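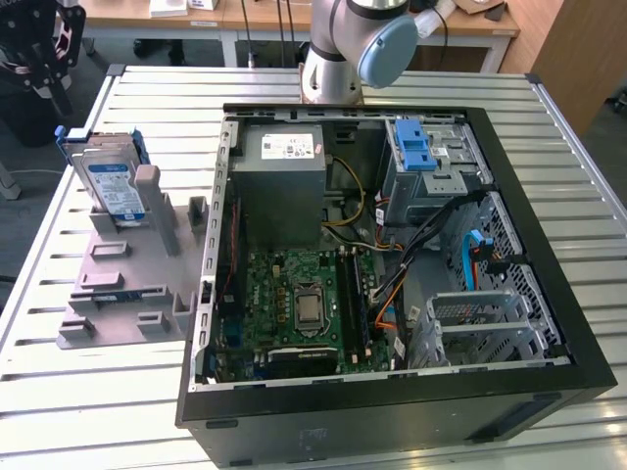 # 分解練習用デスクトップPC「Rodstead」

パソコンの中を一度自分の手で触ってみたい、でも家で使っている大事な一台を開けるのはちょっと怖い……。そんなお声を店頭でもメールでもたくさんいただいてきまして、ようやくご用意できたのが、この練習用タワー型パソコンです。

横に寝かせて側板を外していただくと、中身が上を向いて、電源ユニットも緑色のマザーボードもひと目で見渡せます。最近の小さな機種ではなかなかこうはいきません。グラフィックスカードは黒、SATAケーブルは青、ドライブケージの留め具も明るい青ですので、「青いクリップのところね」と声をかけ合いながら作業できるのが、教室の先生方には案外喜ばれています(私も教えるときはいつもそう言っています!)。

メモリースロットは長いものが2本、両端に淡い色のラッチが付いています。メモリーの抜き差しは最初の練習にちょうどよく、慣れてきたらグラフィックスカード、それからプロセッサーへと進んでいただくのがおすすめです。プロセッサーまわりは固定枠とレバーの動きをよく見ながら、どうぞゆっくりと。空いているハードディスク用のベイもありますから、お手持ちのドライブを取り付ける練習にもお使いください。

## 商品について

- 形状:タワー型、外装は黒
- 状態:中古
- お届け内容:本体、組み立て手順の冊子
- 貸出料金:1日 410円
- 保証金:3,000円(ご返却後にお戻しします)
- 取り扱い:Shimada 工具・教材部

## お使いになる前に

電源コードは必ず抜いてから側板をお開けください。電源ユニットそのものの分解は、ベテランの方でもどうかご遠慮ください。黄色と黒の電源線の束は、引っぱらずにコネクターのほうを持って外していただけると、次にお使いになる方もとても助かります。

9月は講習会のご予約が重なりやすい時期です。まとまった台数をご希望の場合は、担当の Wilma Kramer までお早めにご相談ください。作業台の広さや机の並べ方のことでも、喜んでお話をうかがいます。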